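Libros de texto · Robótica y automatización · Capítulo de muestra

Capítulo 16
Reunir ejemplos: la materia prima del aprendizaje

Llegamos por fin a la parte del curso que más ganas teníamos de escribir. En los capítulos anteriores el brazo obedecía trayectorias que habíamos programado punto por punto; a partir de ahora va a aprender de lo que le mostremos, ¡y eso cambia por completo la manera de trabajar!

Un ejemplo, en este libro, es una grabación completa de una tarea: lo que registra la cámara de la muñeca, la posición de cada articulación y la apertura de la pinza, desde que el operador toma el control hasta que lo suelta. El conjunto Closter, con el que haremos casi todos los ejercicios, contiene unos 3000 ejemplos de cocina repartidos en 17 tareas. Parece mucho, y sin embargo veremos que con 1000 bien elegidos se puede entrenar una primera política bastante decente.

Lo interesante de una cocina es su desorden cotidiano. Sobre una misma encimera conviven una tabla de cortar de bambú, un plato con sandía, frascos, cajas de té y un paño echado sobre el horno, y el brazo tiene que moverse entre todo ello.

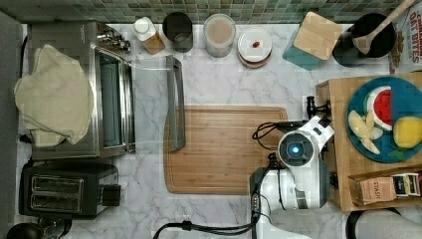

16.1 Qué conviene variar

La primera tentación es repetir la misma demostración hasta que salga perfecta. Resístala. Un modelo que siempre ha visto el plato en el mismo lugar aprende el lugar y se olvida del plato. En el protocolo Kisis, que seguiremos aquí, se cambia algo antes de cada toma: la posición de un objeto, su orientación, la luz o el punto de partida del brazo.

También vale la pena guardar las tomas torpes, esas en las que el operador se corrige a medio camino (son oro puro para enseñar a recuperarse). Las etiquetaremos aparte en el apartado 16.3, con la herramienta Cirna.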